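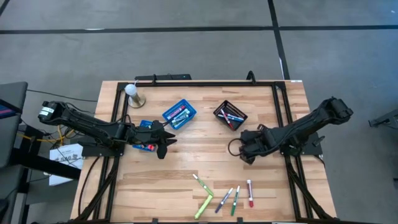 Work table with two arms, black tape lines on the floor.

Speaker notes: Opening a business account at a small bank or credit union

Slide 1. Title

Introduce self, then go straight to slide 2. Handout is at the door. Rates are left off the slides on purpose, as they go stale before the handout does.

Slide 2. Who this is for

Owners with one location, fewer than 12 employees, and a checking account they opened in a hurry. If the account is still in the owner's personal name, say plainly that the first job is to separate it. Mixed funds make the books harder to close and can weaken the protection an LLC is supposed to give.

Slide 3. Bank or credit union

Deposits at an insured bank are covered by the FDIC. Deposits at a federally insured credit union are covered by the NCUA. The standard limit is $250,000 per depositor, per institution, per ownership category. A corporation or LLC is normally counted apart from its owner's personal accounts. A sole proprietorship is not; those balances are added to the owner's single accounts. Pause here. This point always draws a question.

Credit unions have a membership test. Check it before filling out anything else.

Slide 4. Fee schedule

Ask for the full schedule, the one with the small type. Lines to read first: monthly maintenance, the balance that waives it, items included, charge per extra item, cash deposit charge, incoming wire, returned deposit.

Worked case: Jomoline, a two-person upholstery shop. The account they had cost $21 a month, with no waiver they could meet. That is $252 a year before any item charges. The account they moved to had no monthly fee and charged 42 cents per item over the allowance. They stayed under the allowance in every month but January.

Do not let this turn into a discussion of which bank. Names are not on the slide.

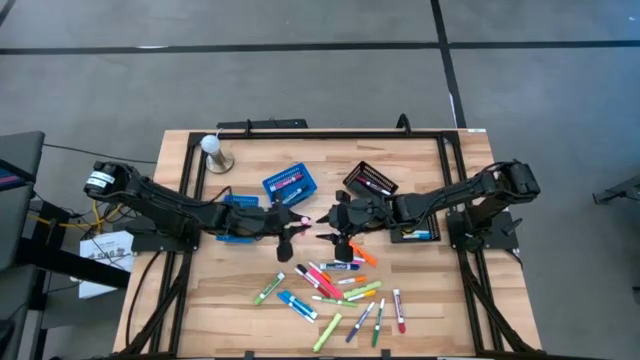

FRESNO, Calif., September 4, 2019

Slide 5. Paperwork

EIN letter, formation documents, operating agreement if there is one, business license if the city requires it, ID for each signer. Anyone owning 25 percent or more of a legal entity will be asked for personal details, and so will one person who controls it. Sole proprietors trading under another name need the fictitious name filing.

Benavides Tile was sent home for a missing operating agreement. A second trip cost them a morning.

Slide 6. Moving the money

Open the new account and leave the old one running for 2 full statement cycles. Move incoming payments first, then payroll, then automatic debits. Card processor last. Outstanding checks are the usual reason an old account goes negative after the owner thinks it is empty. Get the closing confirmation in writing.

Slide 7. Questions

Likely ones: mobile deposit limits, hold times on large checks, whether a local lender will look at a credit line in the first year. Answer to the last: some will, most want tax returns.

Comments

Esura Bookkeeping
Useful on the sole proprietor rule. I have clients who assumed the shop account had its own coverage.

Agnes Kvam
Slide 6, would you move payroll in the middle of a quarter or wait?

zilum_repairs
Our credit union charges for coin deposits and it was on page four of the schedule. Read the whole thing.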